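Would a Token Help a Photo-Sharing Site?
Term project report, final version
Maja Kurek, January 6, 2019

1. The claim

Flilari, a small photo-sharing site, says it will pay members in its own coin, Aso. The announcement promises less spam and fairer pay for posters. I went in doubtful and came out the same way.

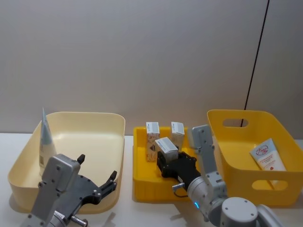 2. What I did

I read the white paper twice and went through 125 posts on the members' forum. I also sent six questions to Ginside, the firm selling the coin, and got a brochure back. 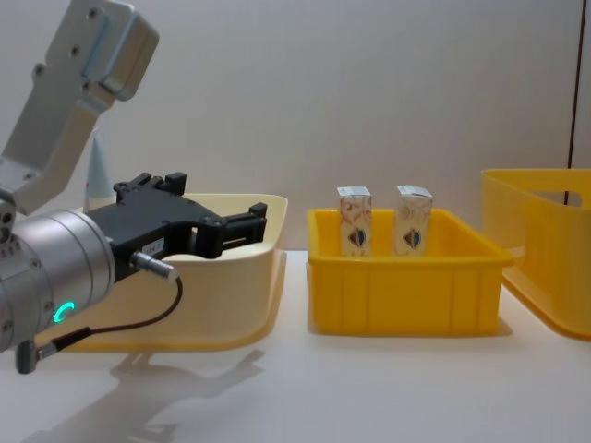 3. Findings

Of the posts I read, 11 mentioned spam. Most of the others asked when Aso could be sold. The paper says a posting fee will drive bots away, but it also hands every new account 3000 coins, enough to cover the fee for months. A bot owner can open accounts too. I found no answer to this anywhere in the paper.

Yorath, an older site, tried a similar plan and dropped it in March. Its closing note blamed "market conditions" and gave no user numbers.

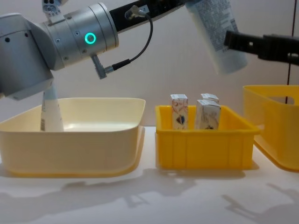
DISCUSSION

Paying people to post gets you more posts. Whether anyone wants to look at them is a separate matter, and the paper treats the two as one. Plain dollars would do the same job, and members could spend them.

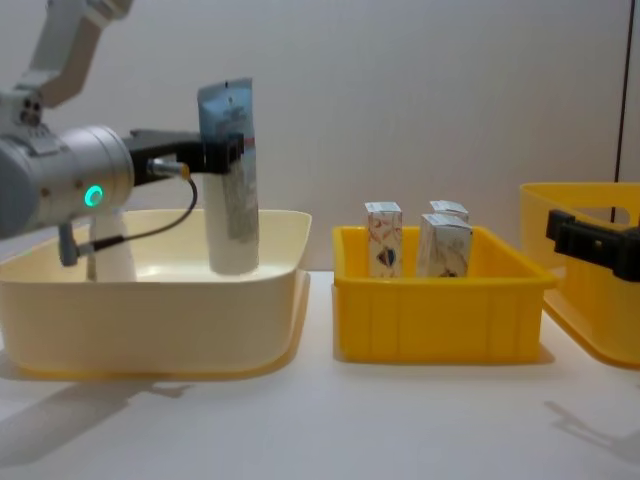 Tobias, reading the draft, objected that dollars cost too much to send in tiny amounts. Fair enough, but a monthly payout would get around that, and Flilari never says why it ruled one out.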